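Kostholm Robotics Society support queue
Ticket 3319
Status: Open (was Closed, reopened by reporter)
Opened: October 29, 2026
Product: Fivavlow part finder, student licence
Hardware: Marikar teaching arm with gripper, fixed camera, wrist camera
Project: Brullora student challenge, sorting task
Priority: Normal (reporter asked for High)

Summary
Part finder reports a button in the top right corner where we have no button, loses the yellow part, and gives different answers on views that look the same to us. Support says lighting. We have our doubts.

Reporter
We are a student team doing the Brullora sorting task. The arm is supposed to find the parts on the panel, say what each one is, and pick the ones on the list. Before it picks anything it has to look, and the looking is where we are stuck.

The setup guide says the finder is "ready for everyday parts out of the box". Ours are about as everyday as they come: red and green pushbuttons and some small blocks in red and white, green and white, and a yellow cluster. The panel is dark perforated metal and the light comes through the holes from behind. I mention that now so that it doesn't arrive in three replies' time as a discovery. 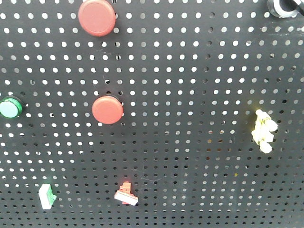

Fixed camera, task panel, start position.

On that view the finder gives us the two red buttons with good scores, the green one with a middling score, and then a "pushbutton, black" up in the top right corner. I suppose the black thing with the silver ring is round, so I see how it got there, but it isn't on our parts list and it isn't something we want the gripper to go and fetch. The yellow part isn't reported at all. It is the brightest thing on the right half of the panel.

What we tried before writing:
Restarted the finder. Same.
Restarted the computer. Same.
Reloaded the parts list from the shared folder. Same.
Turned the score limit down to 8. We then got the yellow part, and we also got a whole crop of "indicator, white, small", which are holes.
Turned it back up to 19. Holes gone, yellow part gone.

So there seems to be no setting that gives us the yellow part without the holes. If there is one, please tell us what it is. Please don't send the link to the setup guide, we have it.

Support
Thank you for the report. Bright light behind a perforated surface can affect results. Please read the lighting page in the setup guide and confirm whether the problem remains once the panel is evenly lit.

Reporter
We have read the lighting page. It says "avoid strong backlight where possible" and then has a picture of a mug on a desk.

I don't dispute that the light has something to do with it. What I doubt is that it explains the corner. The false button there has a ring and a dark middle, and the finder is very sure of itself about it, surer than it is about the green one. A hole with light behind it doesn't look like that. These are two faults and you have answered half of one.

Also, if backlight were the whole story, I would expect trouble with holes in the upper rows, where they are bright white. The false small indicators do cluster there, fine. But the yellow part is further down on the right, where the holes have started to go dull. There's less light behind it than behind the red button at the top, and the red button at the top is found every time.

Support
The finder was trained on parts seen whole. Parts that touch the border of the view may score low or be given the wrong name. Could you move the camera so that all parts are fully in view?

Reporter
That would be more convincing if it matched what we see. The upper red button is cut by the top border and scores well. The green one is cut by the left border and scores in the middle. The yellow one is nowhere near a border and scores nothing.

The fixed camera is bolted where the challenge rules put it. We can't move it without measuring everything again, and in April we lost a whole session doing exactly that on the advice of this queue, for a fault that was later put down to a loose plug. I am not keen to repeat it on a guess.

We ran it again on another view from the same camera. 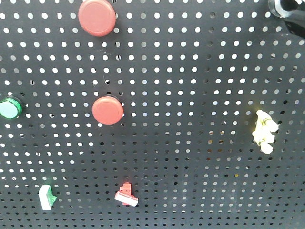

Photo: Kostholm Robotics Society, fixed camera

Results for that one, copied from the log window:

pushbutton, red: found
pushbutton, red: found
pushbutton, green: found, low
contact block, green and white: found
contact block, red and white: found, named "pushbutton, red"
pushbutton, black: found, top right
contact block, yellow: not found

The red and white block being called a red button is new. It has stepped bits on top and a white bar along the bottom and is nothing like round. My guess, and it is only a guess, is that the finder is going by colour and hardly looking at shape. A teammate thinks that is unfair. I asked what else would make it call that a button and have not had an answer.

Support
Colour is one of several features used. We do not publish the weighting. Could you please try the "fine shapes" option under Advanced and report back?

Reporter
Tried it. Some notes, in the order we did them.

Fine shapes on, everything else as before. The red and white block gets its right name back. Credit where due. The corner button stays. Yellow still missing. Each pass takes long enough that we had time to argue about whether it had crashed.

Fine shapes on, colour weighting slider at the lowest mark. Now the upper and lower red buttons come back as "knob". The slider says it affects colour, so why the name of the part should change from button to knob is beyond me.

Fine shapes on, slider back in the middle, mask drawn over the top right corner. The false button goes away, as it would if you put tape over anything you didn't like. I don't accept this as a fix. The arm works in that part of the panel, and if a real part is placed there on the day the mask will hide it.
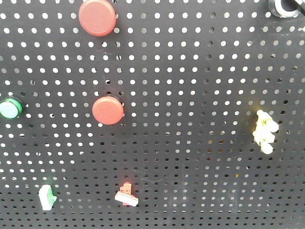
We then left the settings alone and ran the finder over and over on saved views. We stopped at run 101 because the room had to be locked up. The two red buttons were right throughout. The corner button turned up whenever the mask was off. The yellow part turned up now and then, with no pattern that any of us could find, and when it did the outline was drawn much too wide, as though it had taken in the pale glow next to the part as well.

That last bit might be useful to you. To us the yellow part looks a bit washed out, with a soft edge. If the finder expects a crisp outline, then I can believe it gives up. I would still like someone to say so plainly, with a reason, and not point at the word "lighting" again.

Support
Thank you, that is helpful. An overexposed part could well be dropped at the outline stage. Please lower the exposure on the fixed camera by one step at a time. Could you also tell us whether the wrist camera shows the same false detections? If it does, the fault is more likely in the parts list than in the camera settings.

Reporter
I'm not sure that follows. The wrist camera sees a different part of the world altogether, and anything it gets wrong it could be getting wrong for its own reasons. But we did it.

Exposure first. One step down: yellow found more often, outline still wide. Two steps down: yellow found, outline reasonable, green button gone. Three steps down: red and white block gone as well, and we stopped. So exposure does something, and I withdraw some of what I said about lighting. Some of it. Two steps down costs us the green button, and the green button is on the list.

Wrist camera next. With the gripper pointing at the bottom of the rig the view has no task parts in it that I can find: the two black fingers, the lower part of a perforated panel with a bracket screwed to it, the white beam, the foam under it, a table leg with cables. The right answer would be an empty list. We got "pushbutton, silver" on a screw head, the same again on the screw below it, and "knob, black" on the round fitting under the bracket. I can't complain too hard about the last one, because it may well be a knob. It still isn't a task part.

The foam was left alone, which surprised me, with all those points. 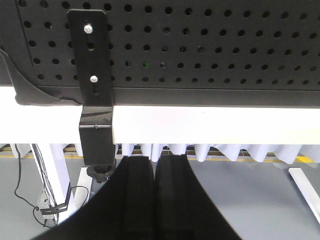
Findings so far (written by reporter, not agreed by support)

Round things are called buttons or knobs too easily. This goes for the corner fitting in the fixed view and the screw heads in the wrist view. Changing the lighting is not likely to cure it.

The yellow part is mostly an exposure problem. I was doubtful and am now less so.

Exposure low enough for the yellow part is too low for the green button. One setting for the whole view may simply not do. The manual mentions exposure by zone, on a page marked "planned".

The colour slider changes part names. We think this is a bug whatever else is going on.

Fine shapes helps with the red and white block and should probably be on by default for parts like these.

Support
We have passed the slider behaviour to the developers. As the remaining points concern local settings, we are closing this ticket. A new model for small electrical parts is expected to improve results.

Reporter
Reopened. The corner button is not a local setting and no one has looked at it.

About the new model: is there a test version, and has it been run on a perforated panel with light behind it, or was it the mug again? We will gladly send all the saved views from both cameras, with the right names filled in by hand. If the new model gets the corner right without a mask, we will say so here and close the ticket ourselves.

Until then our plan is to take two shots per look, one at normal exposure and one two steps down, and merge the lists. It is slow and a bit ugly. Please tell us if the student licence objects to it, as the wording on repeat captures is not clear.

Support
Test version requested. The licence allows repeat captures. Please upload the saved views to the ticket folder and leave the mask off in all of them.

Reporter
Uploading now, mask off. Leaving this open.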